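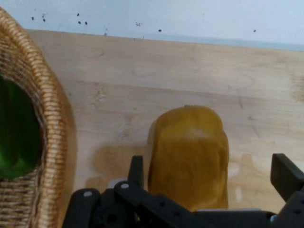 Kerndale Home Helpers Club — Kitchen and Workshop Tips
June 7, 2025

If you have been on the club's loan list since March, you already know that the Bramer tabletop arm has been going from house to house, and that everybody who has had it comes back with a different opinion. We have now had it in our own kitchen long enough to have an opinion too, and quite a few tips, so settle in with a cup of something and we'll go through what we've learned about getting a small robot arm to put the groceries away (or at least the part of the groceries that fits on a table).

First, the setup. The kit comes in one box with the arm, the gripper, the little wrist camera, a power brick and a clamp. The clamp wants a solid table edge, and it wants it more than the leaflet lets on. Our first try was on a folding table, and every time the arm stretched out the whole business swayed like a dock. A heavy wooden table is much happier. Put a scrap of felt or an old potholder under the clamp's jaw and you won't have a round dent to remember the weekend by. The leaflet is 2 pages long, by the way, so do download the full manual before you begin. It runs to 177 pages, which sounds dreadful, but the chapter on teaching a pickup is short and very clear, and most of the rest can wait until winter.

Choosing what to pick up

Start with something firm, dry and a little bit lumpy. The gripper closes from both sides, and it does best with a thing that has some shape to it, with shoulders or lobes that the fingers can settle against. Lemons are fine. Potatoes are fine if you brush the dirt off first. Peaches are a heartbreak, and please don't ask about the tomato. Anything just washed should be patted dry with a dish towel, stem end included, or it will squirt out sideways like a bar of soap.

Stand the item so the jaws can come down on either side of it, with clear table all around. We like to leave a good hand's width between the thing being picked up and the basket it's going into. When we crowded them together the fingers would catch the rim on the way past, and then you have to stop, back the arm out and start over, which gets old by the third time.

Choosing a basket

A woven basket with a thick, rounded rim is lovely on the table, and we use one most days. The trouble is that it's light, and a light basket will scoot if the gripper so much as brushes it. Two cures: lay a square of rubbery shelf liner underneath, or drop a flat stone in the bottom and cover it with a napkin. The napkin also softens the landing, because the Bramer lets go from a little higher than you or I would. There's a setting for release height on page 174 of the manual, and I wish I had found it before the first bag of onions.

Keep the basket in the same place every time, too. A bit of masking tape on the table to mark where the rim goes will save you teaching the drop-off spot all over again every morning. Painter's tape lifts off cleaner if your table has an oil finish.

Light and shadows

Soft, even light is your friend. Pull the curtain if the sun comes straight in, and switch off the lamp that shines down from one side. A strong shadow next to a vegetable can fool the camera into thinking the vegetable is wider than it is, and then the jaws open too far and come down off center. On an overcast day, we hardly had to correct it at all. Bright-colored produce on a pale tabletop seems to be the easiest for it to find. Brown potatoes on our dark chopping board took a good deal more patience.

Keeping it clean

Unplug it first, always. Then wipe the fingers with a barely damp cloth and go over them again with a dry one. The linkages have small gaps where onion skin and bits of leaf like to hide, and an old soft toothbrush gets in there nicely. Don't spray anything at it. For the camera, use the cloth you'd use on your eyeglasses, and check it before each session, as one greasy thumbprint will spoil a whole afternoon.

Is it worth having?

That depends on your household. At $726 from Liang Supply in Wedham, it's a good deal of money for something that moves a vegetable more slowly than a four-year-old would. On the other hand, members with sore hands or a bad shoulder have told us they enjoy having it sort and carry while they sit and chop, and the children in our house ate a great many more peppers the week it was here. I'd say borrow before you buy. The club loan is up to two weeks — bring back the clamp, please, as well as the arm — and you can put your name on the list at the Kerndale tool room any Tuesday evening. Bring your own shelf liner.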